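Drorville Color Names

README, last touched in June

What it is: a list of paint and wall color names as people in and near Drorville say them, paired with what the paint store calls the same thing. 700 rows. One plain text file, tabs between columns. Started by Toàn La, cleaned up by Tín La, any leftover mess is mine (Toàn).

Why: store names are useless on the phone. Somebody asks for "Harbor Whisper" and you get three different guesses. Wanted to know what words folks reach for on their own.

Files
colors.txt - the main list
people.txt - who said what, by number only, no names
skipped.txt - rows we threw out, with a short reason

Columns in colors.txt
id
said - the words as spoken, lower case, spelling fixed
store_name - from the Zistach fan deck, blank if no match
family - one of 9 (red, orange, yellow, green, blue, purple, brown, gray, white)
place - town where the speaker grew up
sure - y or n, did they answer right away

How we collected: 23 people, painted cards, kitchen light, mostly after 5 pm. Each card shown once. No hints. If someone gave two names we kept the first one. Cards were hand painted by Tín so the edges are a bit streaky, didn't seem to matter.

Known problems
- black is missing. Forgot it. Will be in the next version.
- Sarnau speakers say "tan" for nearly everyting warm and pale
- 6 rows have the wrong place, still hunting them down
- Ninh rows were typed from paper notes, some "gray" might be "green", bad handwriting
- pink got filed under red. Argue with Tín.
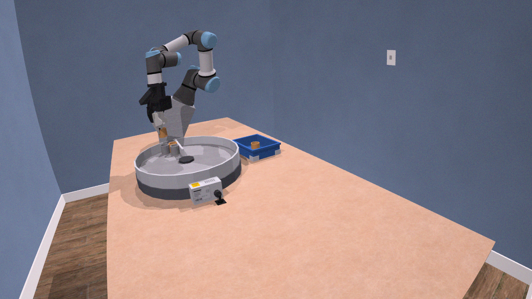 Two-part names are the hardest bit to file. The rule is last word wins, so the blue-gray of those walls goes under gray, and the peach-tan tabletop goes under brown even though it leans orange. "Light blue", like the round caps on the arm, is simple, drop the "light" and file it as blue. Words like mottled or streaky are not colors, leave them out of the said column.

Adding rows: copy the last line, bump the id, keep the tabs. Please dont sort the file, the order is the order people were asked in.

License: use it for whatever. A mention is nice.

To do: black cards, fix the Ninh rows, ask more people under 20.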